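4.2 Positioning the robot at the desk

Before the first pick-and-place run on the Vandero cell, check the standing position.

1. Stand the robot beside the long side of the desk, body turned toward the desktop.
2. Route the head cables up and to the right – they must not cross the arms.
3. Keep the trailing floor cable behind the feet.

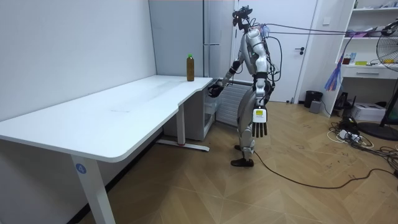
Figure 22. Robot at the desk, one arm forward, one arm down.

CAUTION: Do not step over the floor cables while the motors are on.

4. Place the green-capped bottle upright near the back of the desktop.
5. Run program 361. The right hand should hold the second bottle on its side, by the lower part, in front of the open drawer.

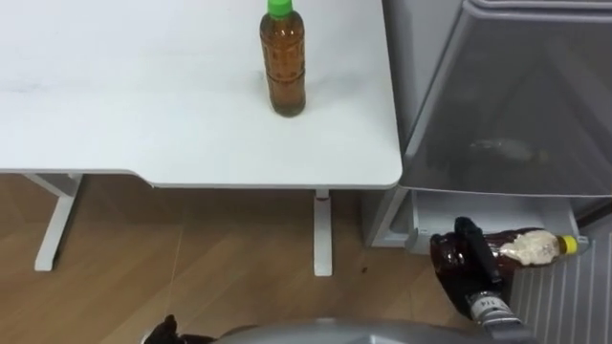

4.3 Stopping the run

Press Stop and wait 2 seconds before reaching in.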